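Frame pacing in Brumstead after the November patch

The patch notes for Brumstead list one line under rendering: "improved frame delivery on variable refresh displays". I had logs from the previous build, so I ran the same route again and compared them. The route starts at the Plarnis ferry landing, goes through the market and ends at the quarry gate. It is long enough for the streaming system to load and drop several map cells, and that is where the old build had trouble.

Test conditions were the same as last time. Windowed borderless, in-game cap off, driver cap off, shadows on medium, overlay disabled. I did 5 runs per build and threw out the first of each, as the shader cache is still being filled. Capture was to a plain CSV, one row per frame, trimmed to the first 4000 rows after the loading fade.

Average frame rate did not change in any way worth reporting. The difference is in the spikes. The old build produced a hitch on entering the market, with the worst frame at 26 ms. The new build still hitches at the same spot, but the cost is now spread over several consecutive frames and none of them is bad enough to feel with a controller. With a mouse I can still pick it if I pan left at the archway.

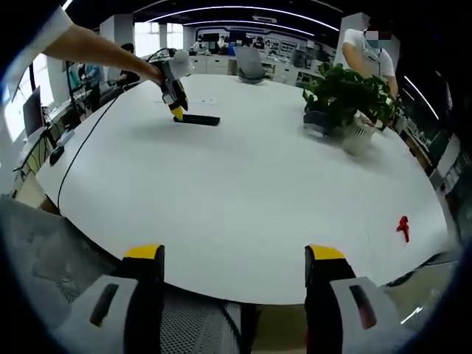 The white table, from the chair side.

The quarry gate is a different matter. There the patch has made things slightly worse. The gate triggers an autosave, and the save now appears to block the main thread while the thumbnail is written. Turning off save thumbnails (Options, Interface, second page) removes the stall completely. I would leave it off until the next build. The setting resets itself if you change language, so check it again afterwards.

Ebuka Mohammed emailed after my last post to ask whether the stutter was tied to the Pillai texture pack. I tested with and without it. The pack raises video memory use, as expected, and moves the market hitch a few metres earlier along the path. It has no effect on the gate. If you are on a card with 4 GB, use the half-size version of the pack, or skip it. The full version pushes textures into system memory near the ferry and the frame times go ragged from there.

One correction to the earlier post. I wrote that the Cerkesum launcher forces its own frame cap. It does so only when "reduce background activity" is ticked, and the default is unticked. My install had it ticked from an older profile. The graphs in that post were captured outside the launcher, so the figures stand, but the paragraph on input lag was wrong and I have struck it out.

Colour banding in the night sky is unchanged. I have not looked at the handheld version.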